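Sendbridge Opens Its Doors, and I Go In

The Sendbridge thread works sits at the bottom of Skillton, past the tire place, in a brick building I had driven by for years under the impression that it was a school. Once a year, in May, they let the public in. Admission is free, parking is on the grass, and you get a paper badge with your first name on it so the other visitors can avoid using it.

I arrived at 10 in the morning, which put me in the second tour. We were handed foam earplugs and told to follow the yellow line. The yellow line goes through the dye house first. I suspect this is because the dye house is the part people like, and if you saved it for last half the group would still be there in June. It smells like a wet dog that has been to college. Color goes into big steel kettles, thread goes in after it, and a man with a clipboard looks through a little window and frowns. Our guide said the frown was normal.

After that comes winding, where the thread leaves its large, ugly factory cones and goes onto the sort of spool you would recognize from a sewing box. The winding room runs 56 heads at a time, and every one of them sounds personally offended. I stood next to a woman who had brought her own spool from home to ask why it tangled. She shouted her question three times. The guide shouted back that it was a lovely spool.

Sendbridge makes two lines these days. Fluvix is the polyester, for people who want a seam to outlive them. Marar is the cotton, for quilters, who have opinions. The catalog lists 3,052 shades across the two, and a display by the stairs rounds this down to 3,000, presumably to avoid looking boastful. I spent a while in front of the grays. There is one called Wet Sidewalk and one called Dry Sidewalk, and I would not want to be asked under oath which was which.

The last stop is the sample room upstairs, and it was my favorite by a wide margin, partly because you can take the earplugs out. It's a quiet room with pale wood tables and good light, and spools standing on them in small companionable groups. You're allowed to pick things up. After an hour of keeping behind a yellow line, this goes to people's heads. A grown man near me was unwinding thread with the expression of someone stealing office supplies.

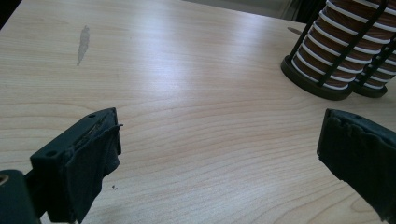

How can you tell whether a spool has been wound well?

Run a thumbnail lightly down the side. A good wind feels even from top to bottom, with no soft spots or ridges, and the thread comes off in a steady pull without catching on itself. If the top bulges, the tension was off and you'll be picking out snarls by the second pillowcase.

I tried this on everything within reach and became insufferable almost immediately. The sample room staff have clearly seen it before. They let you go on for a bit, then steer you to the sewing bench, where you can stitch a strip of muslin in Fluvix and another in Marar and try to rip both apart. I could not rip either. The eight-year-old after me got through the Marar on her second try and was given a sticker.

The shop is on the way out, naturally. Seconds are sold by the bag, 6 dollars, colors chosen by fate. Mine contained two oranges, a brown, a green that is nearly the brown, and a bobbin of something transparent that I have already lost. The coffee is a dollar and tastes of the dye house, though that may have been my coat.

Wear shoes you don't mind getting linty. The tour takes an hour and a half and there is one flight of stairs, with an elevator behind the front desk if you ask. Go early, before the quilters get to the seconds table. I got there after them, hence the oranges.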